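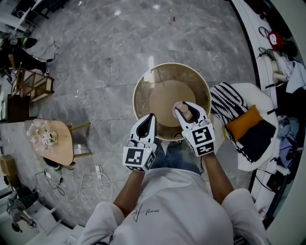
Ans Dijkstra wrote in to say that the piece on glass tabletops in our last issue left out the one thing she wanted to know, namely how to get rid of the cloudy film that stays behind after cleaning. She has tried three sprays and says each one made it worse.

The film is mostly leftover cleaner. Sprays sold for kitchens often contain soap, and soap dries on glass as a haze that shows up more on tinted tops than on clear ones. To strip it, mix one part white vinegar with two parts warm water, wipe the glass with a cloth that has been wrung out well, and dry it right away with a second cloth. Do the underside too. If the haze comes back the next day, repeat once and then use plain water for a few weeks.

Keep vinegar off marble and other limestone floors. It leaves dull spots that have to be polished out. Wet the cloth over the sink and carry it to the table, and leave the bottle in the kitchen.

Dirk Hermans at the Jultstead repair evening adds that a chipped glass edge should not be sanded at home – bring the top in, wrapped in a blanket, and he will look at it. The evening starts at 7 p.m. and runs through February. There are 25 places, and a repair to a small top costs 2 dollars plus materials.

Next issue: loose table legs.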